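2023-06-08

The plaque at Gusstead

I drove out to Gusstead for the unveiling of the new honour board, mostly because my great-uncle's name was supposed to be on it. It is, spelled correctly, which I gather is more than the old board managed.

So I should be pleased. I'm partly pleased. But I've been to a fair few of these now and I come home from each one with the same grumble.

The speeches ran for 53 minutes. The names took four. There are 15 of them on the board, all local men who came back from Korea and were never put on the original because the hall had run out of wall. That was the explanation we were given, anyway. I've seen that wall and there's room on it for a billiard table.
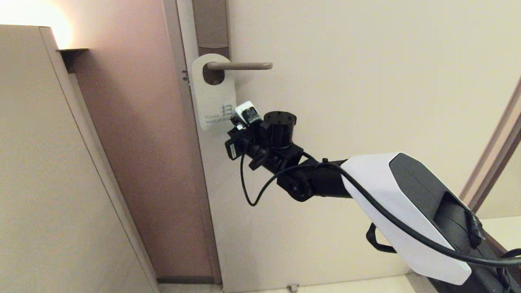 The councillor who spoke first told us the town had "never forgotten". Well, somebody had. My great-uncle wrote to the shire in March 1971 asking about it, and I have the reply, two lines long, telling him the matter was under review. He died waiting on that review. I'd have liked one of the speakers to mention the letters – he wasn't the only one who wrote – but it was all gratitude and colour and the bugle.

Makis Stefanou did the digging for the new list and got a single sentence of thanks near the end. He went through 1,369 pages of enlistment and pension records at his own kitchen table. He told me over the sandwiches that he still has two names he can't settle, and he doubts the shire will pay to add them if he does.

I asked what the board had cost. $2,008, according to the program, with a bit under half from the Drover pub. For that money you'd think it could have gone up while more than one of the 15 was alive to see it.

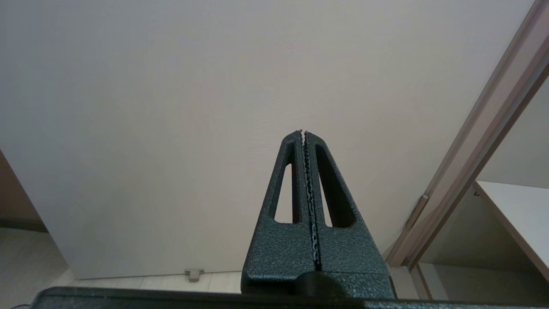
Dark grey gripper fingers, pressed together, with a beige wall behind.

The one who is alive sat in the front row with a rug over his knees and wasn't asked to speak. Maybe he didn't want to. I hope somebody checked.

I'll scan the 1971 letter and put it up when I find the other half of the envelope.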